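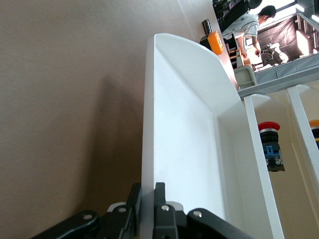 What's the best way to store awkward parts that won't stack? Stand them up or hang them, and give every one its own slot.

I came to this late in life. For years I was a bin person. Everything went in a bin, the bin went under the bench, and then I'd spend half of July on my knees looking for one switch! I-hsuan Yen finally talked me into upright storage when we shared the back half of the Mitwood workshop, and I've been a bit of a bore on the subject ever since.

The white slats are my favorite thing about it. They're narrow, they stay out of the way, and a part hanging between two of them is right there at eye level. The red stop button used to live in a coffee can with 22 other odds and ends (fuses, knobs, a doorbell I still haven't put up). With the button hanging like that, the red cap pops against all that pale stuff and I can see the little metal terminals on the blue block without picking anything up. The one with the orange-yellow top is farther over, past the next slat.

Big flat things are harder. That tall white panel with the rounded top leans, and it drives me a little crazy. I've tried felt strips from Melach, which peeled in two weeks, and a folded dish towel, which worked fine but looked terrible. Next up is a rubber channel from Tokard. It comes in a 200 inch roll, so I'll be lining slots until I retire - or giving it away to anyone who stands still long enough.

A few things I've settled on. Heavy parts go low. Buttons and switches hang with the cap facing out. Anything I haven't touched in a year goes in the Yang box by the door, and if you want something out of there, take it, please!

I still need to do the cable drawer. I opened it this morning, looked at it for a while, and closed it again. Maybe after lunch.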